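Course Handout 6: Task Sequencing for Component Insertion
Instructor: Rodica Matei
Revised 2018-12-05

Read before the lab. You need the Talton planner built and the Neltura pose server running on the bench machine.

1. Frames

All targets are expressed in one of two frames: the tray frame or the chassis frame. The tray frame is set by the fixture geometry and changes only if the tray is moved. The chassis frame is estimated at the start of every run. Do not chain a chassis target through the tray frame. The calibration errors add, and the CPU socket has no room for them.

2. Task graph

A task is a node with preconditions, a grasp, an approach vector and an exit test. The planner takes any node whose preconditions hold and picks the one with the lowest travel cost. Last January's version used a fixed list, and one failed grasp stopped the whole run.

The preconditions for cpu_place are socket_empty, plate_open and lever_up. All three come from perception and expire after 8 seconds. If one is stale, the node is skipped and a new look is requested — it is not counted as a failure.

3. Approach and contact

Free motion is planned against the full chassis mesh, including the drive cage and the rim. Contact motion is not planned. It runs as a guarded move along the approach vector until the force threshold or the depth limit is reached. Error 913 means that the depth limit came first. Check the grasp offset before changing the threshold.

4. Start state

The chassis lies on its side with the side panel off. Hard disk drive, expansion card, processor and memory module are in their places in the tray, and the CPU socket is open with the lever raised.
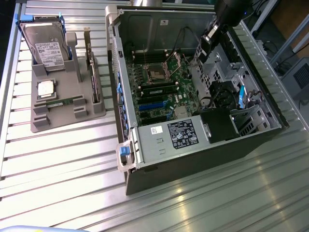 5. Exercise

a) Write the preconditions for memory_place and drive_place in the Farkas task format.
b) Set the pose confidence limit to 92 percent and log which nodes are skipped.
c) Give one ordering of the four placements that your graph must reject, and name the precondition that rejects it.

Submit the graph file and the log together.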